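Chapitre 4
Automatiser un poste, réorganiser une équipe

Objectifs du chapitre
Distinguer une tâche, un poste et un métier.
Repérer les activités qui apparaissent lorsqu'une partie du travail est confiée à un robot.
Lire un tableau de répartition des tâches avant et après automatisation.

Mots clés : tâche prescrite, travail réel, reprise manuelle, polyvalence, charge de surveillance.

4.1 Le cas Gronetum

Gronetum exploite une cuisine centrale qui prépare jusqu'à 3000 repas par jour pour des écoles et des résidences. L'établissement emploie 46 personnes. La laverie y a longtemps été le poste le plus difficile à pourvoir : station debout, gestes répétés, bruit, horaires décalés. En août, la direction a confié à la société Covard l'étude d'un poste à deux bras pour le débarrassage des plateaux et le rangement de la vaisselle en casier.

Sur le papier, la tâche est simple. Il faut vider les restes, mettre les papiers et les emballages de côté, placer les assiettes, les bols et les tasses dans le casier, puis empiler les plateaux. La fiche de poste d'origine tenait en six lignes. L'observation des agents a montré que ces six lignes recouvraient une vingtaine de gestes différents, dont plusieurs n'étaient écrits nulle part – retourner un bol pour qu'il ne retienne pas l'eau, glisser les couverts le long du bord, ramasser les grains de riz avant qu'ils ne collent.
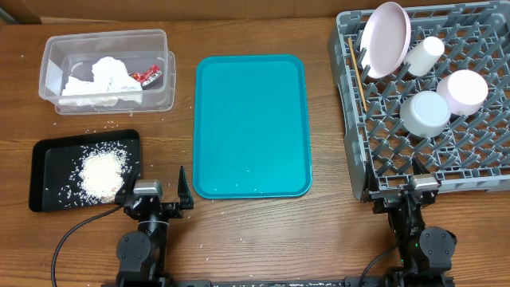
Les aliments en grains posent un problème particulier. Un agent passe la main ou un chiffon sans y penser, alors que le robot a besoin d'une consigne pour chaque reprise. Gronetum a donc gardé une personne à proximité du poste. Elle nettoie le plan de travail, remet en place les pièces mal orientées et décide quand le casier peut partir au lavage. Son poste porte désormais le nom de conduite de laverie.

Ce changement de nom a été discuté. Les représentants du personnel ont demandé une formation de 60 heures et une révision de la classification. La direction a accepté la première demande et reporté la seconde. Nous reviendrons sur cette négociation en 4.3, avec le cas de l'entreprise Damura, où l'ordre des décisions a été inverse.

4.2 Tâche, poste, métier

On appelle tâche un résultat à atteindre dans des conditions données. Le poste réunit plusieurs tâches confiées à une même personne, en un lieu et sur des horaires définis. Le métier désigne un ensemble de savoirs reconnus, que l'on peut exercer chez plusieurs employeurs.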